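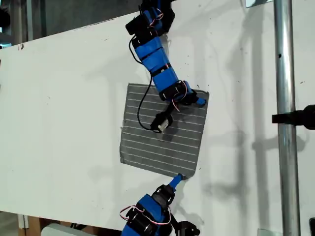

Plarkura Surface Materials Study
Progress report to the Gimereo Fund, 4 Oct 2023

Work package 2 covers the handling of square gray pads with a ribbed face on a flat white panel. The panel was kept as the support surface for the whole period so that results stay comparable with the first report. It is matte and now carries small specks, scuffs and smudges. Cleaning is limited to a dry wipe between runs.

Handling trials completed to date: 747 of a planned 2000. Six pads are in rotation. Edge condition is logged before each run. Ragged edges are accepted; a curl at the corners is recorded but does not remove a pad from use unless it will no longer stay in place on the panel.

Pads are not squared to the panel before a run. The starting angle is varied on purpose, and contact away from the pad center is included in the plan.

Open items: the supply of replacement pads from Cundari is two weeks behind - this has not yet affected the trial count. The wear scale needs a separate grade for corner curl, which is now scored together with edge loss.

Spending is within budget. The remaining trials are scheduled to finish in December, and the data tables will be sent with the next report.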